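Stolta laundry cell

The Stolta laundry cell is a two-arm robot work cell used for handling garments between a basket and a front-loading washing machine. The name covers the robot, the washer, the basket and the stretch of floor they share. This article deals with the setup and upkeep of the cell; the control software, Grakudik, is treated separately.

Layout

The robot stands facing the washer at an angle, with its base fixed in position for the length of a work session. The basket goes on the floor next to the washer opening, within reach of both arms. Its place is found by moving each arm in turn to the far rim and the near rim at low speed. If either arm comes within 5 degrees of a joint limit, the basket is shifted and the check is run again. The washer door is left open during setup, and the drum is turned by hand to confirm that it moves freely.

Wrist camera check

Each wrist carries a small camera that looks along the gripper fingers. Its view is read before the arms are powered for motion, with the room lights at their working level and the gripper closed, then half open, then fully open.

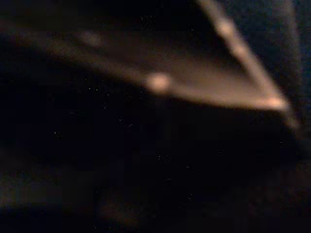 Exposure on the wrist cameras is set by hand and stored with the arm, so that a cell moved to another room must be set again. Automatic exposure was dropped early in the project; it reacted to the dark drum and then took several frames to recover over the floor. The maintenance sheet lists two conditions that make a view unfit for alignment: too little light, and a subject too close to the lens to be in focus. A view in which a pale shape spreads into soft bands on a nearly black ground, with fine specks in the dark areas, meets both. The specks are treated as sensor noise unless they stay in the same place from one frame to the next, in which case the lens is wiped with a dry cloth and the check repeated. Alignment is then done against a printed card held at working distance.

Grippers

Both arms end in a parallel gripper on a white bracket with black fingers. The fingers wear at the tips and are replaced in pairs after 4,000 grip cycles, or sooner if a tip no longer meets its partner evenly. The bracket screws are tightened in a cross pattern and marked with paint. Closing force is set lower for wicker than for cloth, as a woven rim will split under the force needed to hold a heavy wet garment.

Lifting the basket is used as a test of the setup. The left gripper takes the rim first and holds, and the basket is tilted until the head camera can see the inside of the weave. A slip at the rim points to worn pads or low force.
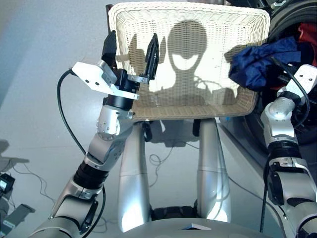

Bruron wrote in a reader's note that the rim test should come before finger replacement as well as after it, on the grounds that a slip seen only with new fingers is almost always a force setting. Later versions of the sheet follow this order.

Cable care

The gripper cables run outside the arms and need enough slack for full wrist rotation. The usual fault is a loop that catches on the forearm or on the object being handled – most often with the wrist turned inward over the basket. The Fahmy clip, a small bracket screwed to the forearm, was added to hold the loop to one side. Clips are checked every Tuesday, and a cable with a flattened or shiny section is replaced at its full length of 34 inches. Splicing is not permitted. 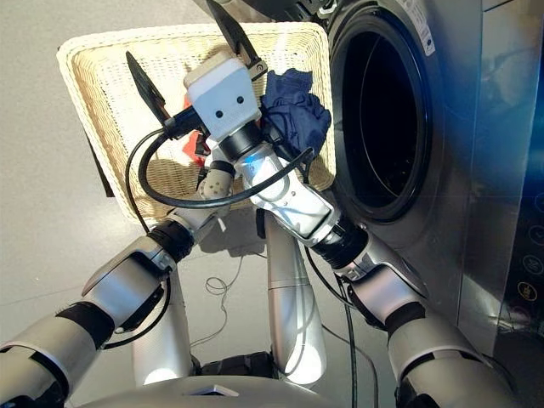
Arms over the basket beside the washer, with the gripper cable looped across the forearm.

Shutdown

The arms are parked clear of the washer opening before power is removed. The fingers are left open by 4 millimeters to keep the pads from taking a set. Cables on the floor are coiled behind the base, and the drum is left empty with the door open.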